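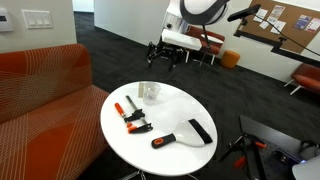
## Predicting a satellite pass from a two-line element set

You need a current element set (TLE), your coordinates, and a clock that is correct to the second. The steps use Trekanetti, but any SGP4 program takes the same input.

1. Download the TLE for the object. Check the epoch in line 1, columns 19 to 32. The first two digits are the year, the next three are the day of the year, and the rest is the fraction of that day in UTC.
2. Discard any set older than 2 days if the object is in a low orbit. Drag changes the period, and the error shows up mostly along the track – the satellite arrives early or late on nearly the right path.
3. Enter your latitude, longitude and height above sea level. West longitudes are negative. Height is in meters.
4. Set the minimum elevation to 20 degrees. Use 9 only if you have a clear horizon.
5. Set the search window in UTC and run the prediction. The output lists rise, peak and set times, with azimuth measured from true north.
6. Keep the passes where the satellite is sunlit and the Sun is at least 6 degrees below your horizon. Trekanetti marks these with a `V`.

### Checking the result

Time the satellite as it passes close to a known star and compare with the predicted time for that point. For an object 600 km up, a fresh set should agree to within a second or two. If every pass is off by a whole number of hours, the program is reading local time as UTC. Check this again in March if your area changes its clocks.

A decaying object is a different case. Below 200 km the set can be useless within hours, so download a new one right before each run.

Column numbers corrected Feb 28, 2022, after a note from Liis Raudsepp.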